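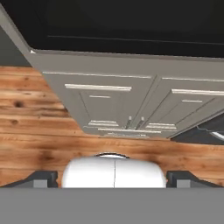 Recessed panels on a gray cabinet, from below

Print this page | E-mail this page

Grernari Evening School
Woodwork for the Home, course 2487
Notes for session 2: Why a door has a panel in it
Gualtiero Barbieri

Welcome back, everyone, and a special hello to those of you who missed the first evening and are reading these at the kitchen table trying to catch up. You haven't missed so much that you can't follow along. Last time we talked about how a tree grows and how the sawyer takes it apart, and we passed around the slices of oak and pine until they were quite warm. Tonight we put some of that to use.

I want to start with a plain wide board, the kind you might glue up for a tabletop. In a damp spell the wood takes up moisture from the air and swells. When the heating comes on it gives that moisture back and shrinks. Along the length of the grain the change is so small that you can forget it for anything you'll make in this room. Across the grain it is another story, and a wide board can change enough over a year to jam a drawer or pull a joint apart. A board sawn so that the growth rings run nearly flat across its face (plain sawn) moves more in its width than one where the rings stand up on edge (quarter sawn). Please look again at your slices and find both.

Now think like somebody making a door a very long time ago. The simplest thing is to stand some planks side by side and nail other planks across the back to hold them. It works! There are barns near Zudmont with doors like that which are still opened every morning. But the planks want to get wider and narrower while the battens across the back refuse to change length at all, so something has to give, and you get gaps, or splits, or a door that binds in September and rattles by the new year.

The answer that joiners settled on is the frame and panel, and I still think it's one of the loveliest ideas in the whole trade. You make a frame of narrow pieces. Narrow pieces don't move much, simply for being narrow. Around the inside edge of that frame you cut a groove, and in the groove sits a wide panel with no glue on it. It can swell and shrink as it likes – the frame stays the same size, and so the door goes on fitting its opening.

Some words to learn, as I'll be using them from now on:

Stile. The upright member of the frame. It normally runs the full height of the door.

Rail. The horizontal member, which fits between the stiles. A tall door may have a middle rail as well, and on a house door that one is often called the lock rail.

Muntin. A short upright between rails, dividing one panel from the next. People argue over this word and I would not lose sleep over it.

Panel. The wide piece in the groove. A flat panel is the same thickness all over. A raised panel is thinned toward the edges so that the middle stands proud.

Field. The raised middle part of the panel.

Sticking. The molded shape along the inner edge of the frame. It has nothing to do with glue, and every year somebody asks. 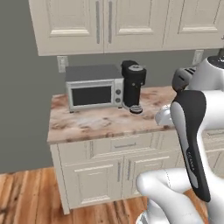

Raised-panel doors with long bar handles

A word about the raised panel. Before machines, getting a wide board to an even thickness was hard work with a plane, and there wasn't much sense in making the whole thing thin enough to fit a groove. It was easier to leave the middle thick and bevel the four edges down. The bevel catches the light very nicely, and so people grew fond of it and kept on asking for it long after the labor had stopped mattering. The flat panel with square-edged rails goes with a plainer taste, and we usually call it Shaker after the communities who made so much good furniture of that sort. Neither one is more correct. My wife likes the first and I like the second, and our house has both.

How loose should the panel be? I'm often asked for one figure and I never like to give it. If you are building in a dry season, the panel is already near its smallest, so leave it more room in the groove. In a damp season it's near its widest and can fit more closely. Never force it in with a mallet. And finish the panel before you assemble the door, all the way out to the edges – otherwise the first dry month will draw a stripe of bare wood out of the groove and you'll see it every time you walk past. I learned this on a wardrobe for my sister, who has kindly never mentioned it.

What about painted doors? A good many are made with a panel of manufactured board, which hardly moves, and there you may glue it in and the door will be stiffer for it. Some are routed from a single sheet and have no separate frame at all. They can be perfectly good doors. If you want to know what you have at home, open one and look at the back, where the maker usually took less trouble to hide things.

For next time

Please draw one door in your home, front and back, and label the parts with the words above. It doesn't have to be a pretty drawing. Write down which way the grain runs in each piece, if you can see any grain.

Bring a marking gauge if you own one. I have a few of the old Skumumetti ones to lend, and they are better than they look. Sandpaper in 200 grit or near it will be handy too.

We'll be in the Saavedra building again, up the stairs and toward the back. Do come early if you would like coffee.

Print this page | E-mail this page

Comments

Dorrie
Thank you for putting the notes up, I had to leave before the part on sticking. Is the groove meant to go all the way to the end of the stile? Mine shows at the top of the door and looks a bit sad.

G. Barbieri
Dorrie, with the joint we're using, yes, it runs right through, and we fill the end with a little extra piece on the tenon called a haunch. We'll cut one together next time.

Phil T.
Checked our pantry door and the panel really does slide if you push it with your thumb! I've been meaning to glue that for years. Leaving it alone now.

Marisol
Could you post the notes from the first session as well? The link I had goes to the pottery class.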